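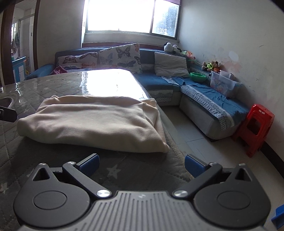

Tue 7 March

Blanket folding, two-handed, with the hand-held grippers. Target for the week is 340 usable episodes. We have 54 so far, all from the living room site. Vikas Kandpal did the first set, I did the second.

Changes to the protocol since the last entry:

1. Start the recording with the fingers open and aimed at the blanket. Hold still for two seconds before moving. The old episodes with no pause are hard to align.

2. Pinch the fleece near a folded edge if you can reach one. It bunches up, and that is fine. Keep the bunched grasps and tag them "crumple" in the log. Do not redo them.

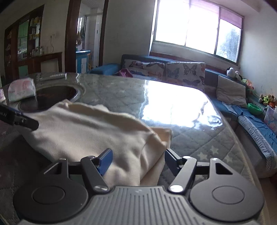
3. Release with both hands before you end the episode. Vikas had a few where the left gripper stopped recording with the cloth still in the pads. I moved those to the reject folder.

4. Vary the starting shape. Mix flat, half folded and piled.

Lighting: the window throws strong glare on the plastic over the bed cover. I am leaving it in. The Flisgate set was shot with the blinds down and the model trained on it did badly near any bright surface. Tracking loses the most time when both grippers face the glare, so check the pose trace on episode 2901 before using it.

Uploads go to the Felden drive, not Skinner. Skinner is full until June.

With the cloth spread out, start from the far side and work toward yourself. Slow down when the second gripper comes in. Fast entries blur.
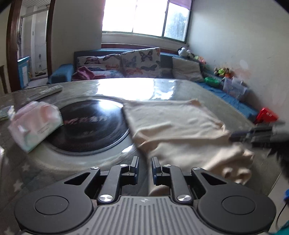

Do failed folds count toward the 340?
Only if the grasp itself was good. Label them "fold_fail" and leave the whole episode in, including the retry.

Still to do: charge the spare batteries, re-zero the right gripper, send Vikas the new tag list. Next block is 40 episodes, all starting from piled.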